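Interior Finishes, Part Two
Handout 6: Floors, walls and the light between them
Saron Gebru
Last changed 16/07/2023

In the last handout we spoke of color alone, as it is seen on a sample card. Now we put the color in a room. A color in a room is always lit by something, and a large part of that light has already touched another surface before it comes to the eye. For this reason the floor and the walls should be chosen together, on the same day and under the same lamps. Many of you will work in offices where one person orders the floor and another person orders the paint. Please try to be the one who asks for both samples.

1. Two ways in which a surface gives light back

Every surface gives back a part of the light that falls on it. What interests us is the direction.

A matt surface sends the light to all sides. We call this diffuse reflection. A wall with matt paint looks almost equally bright from the door and from the window, and you can walk past it without seeing any change.

A polished surface sends most of its reflected light in one direction, at the same angle at which it arrived. We call this specular reflection. On such a surface you see a picture of the lamp, more or less sharp, and this picture moves when you move.

Most materials in real rooms do both. A polished stone shows its own pattern by diffuse reflection and on top of this it shows the lamp by specular reflection. Where the lamp is reflected, the pattern becomes weak or disappears. Students often believe that the stone has a pale spot there. Move your head before you write down a fault.
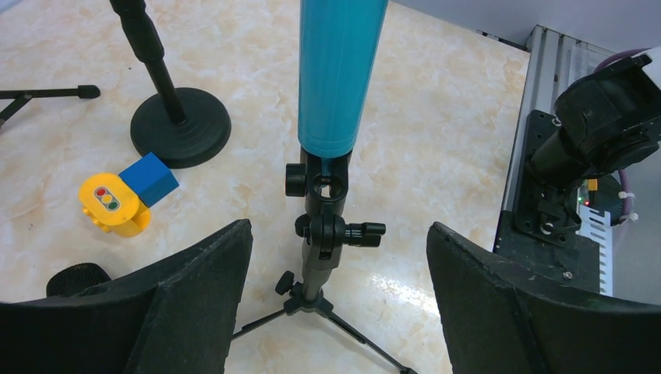 2. Gloss and how we speak of it

In the trade the words matt, satin, semi-gloss and gloss are used very freely. What one maker sells as satin, the next maker sells as semi-gloss. In your reports do not use the word alone. Write the word, the name of the product and the gloss value from the data sheet, together with the angle at which it was measured. Without the angle, the value says very little.

The same floor can look matt when you stand over it and shiny when you look along a corridor. This is normal. All surfaces reflect more strongly when the light comes in at a flat angle. So when you judge a floor sample, do three things:

Lay it on the ground. Do not hold it in the hand.
Look at it from standing height, then sit down on a low chair and look again.
Look once toward the window and once with the window at your back.

A sample which passes only from above is not yet a good sample for a long corridor.

3. Patterned floors

Marble patterns, whether they belong to real stone or are printed, have two scales. There is the large movement of the veins, which you can see from across the room, and there is the small change of tone between the veins. When the veins are soft and the tones are close to each other, for example cream next to pale gray, the floor reads from far away as one single color, usually beige. The warm part wins. Clients who chose such a floor for its gray are sometimes disappointed when it is laid.

With printed material you must also ask after how many pieces the pattern repeats. The supplier knows this number but it is often missing in the catalog. In a small bathroom the repeat is of no importance. In a hall it can be seen from the stairs, and once the client has seen it, she sees it every day.

Dust deserves a word. A pale patterned floor hides crumbs and light dust very well and hides dark hair badly. Black and dark surfaces behave in the opposite way: every pale particle is visible on them, also on rails, door tracks and skirtings which the cleaning staff do not reach with the mop. If your design has a pale floor with black metal parts close to it, tell the client that the black parts need their own cleaning plan.

4. Walls of light gray

Light gray is a popular color for walls beside a warm floor, and it is more difficult than it looks. A neutral gray has no color of its own to defend, so it takes the color of what is next to it. Two things happen at the same time.

First, the floor throws warm light upward. The lowest part of the wall becomes slightly yellow or pink. With a polished floor and a strong ceiling lamp this can be seen quite clearly, up to the height of a chair seat.

Second, the eye compares. Beside a peach or cream floor, a neutral gray seems a little blue, even where no blue is present. This second effect cannot be measured with an instrument. It exists only in the person who is looking, but it is the person who pays.

The two effects work against each other, and which one is stronger depends on the lamps. There is no rule that saves you from painting a test board. Paint it large, let it dry fully, and stand it on the real floor against the real wall.
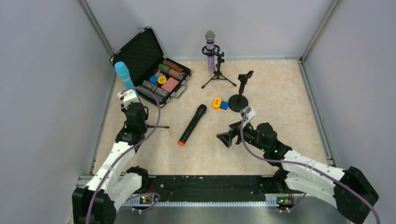

5. The edges

Where two surfaces meet, light behaves in its own way. An inside corner is always a little brighter than a simple calculation would say, as each wall lights the other. With white walls the corner can nearly vanish. With light gray walls it stays visible as a soft change of tone, and this helps people to judge the size of a room.

A metal profile in the corner or along the foot of the wall changes this. Metal gives a thin bright line or a thin dark line, depending on where you stand. It draws the room like a pencil. In a small room this is often pleasant and gives order. In a room where the walls are not quite straight, the line will show every error, and I advise you to measure before you promise it.

Three kinds of trim were discussed in class:

Anodized aluminum, brushed. Quiet, with a soft shine. Scratches along the brushing are hardly seen, scratches across it are seen at once.
Stainless steel, polished. Very bright line. Shows fingerprints at door height.
Painted profile in wall color. Almost invisible at first, but it chips at the foot where the vacuum cleaner hits it.

6. A worked case: the Gondbridge waiting room

Shahnaz Abeysekara kindly let us use her papers from the Gondbridge clinic. The waiting room had a polished beige floor called Derese and gray walls in a Tostik matt paint. The complaint was that patients found the room tiring. The manager wanted a darker floor, and the offer from Gesberg for this work was 2,972 dollars.

Before anything was ordered, the light on the floor was measured. The level was 400 lux, quite suitable for such a room. The level was therefore left as it was, and the attention went to the position of the lamps. They were in one row, straight in front of the seats, and every seated patient had the reflection of a lamp in the middle of the view.

The row was moved to stand behind the seats. The floor stayed. The lower part of the end wall lost its yellow tone, and the manager asked if it had been repainted. In October the same measurement was made again, with the same result of 400 lux.

Please note in which order she worked: first the level, then the direction, then the color. A new floor was the last thing to consider, as it is the most expensive and closes the room the longest.

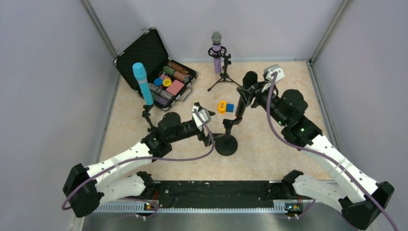

7. Terms to know

Diffuse reflection: light given back to all sides.
Specular reflection: light given back in one direction, as by a mirror.
Veiling reflection: a bright reflection that lies over a pattern or a text and makes it hard to see.
Reflectance: the part of the arriving light which is given back, written as a percentage.
Color cast: a tint which one surface receives from the light of another.

8. For the next meeting

Choose a room which you can visit by day and by evening. Make a plan of it by hand and mark the lamps, the windows and the place where people mostly sit. From that place, mark on the plan where you see reflections on the floor. Do this twice, once with daylight only and once with lamps only, in two different pencils.

Then write one page in which you propose a single change. You may not replace the floor and you may not spend money on new lamps. Moving, turning and shading are allowed.

Reading: course reader, pages 30 to 46. The tables at the end of that chapter can be left out, we will do them together. Bring your test boards if they are dry.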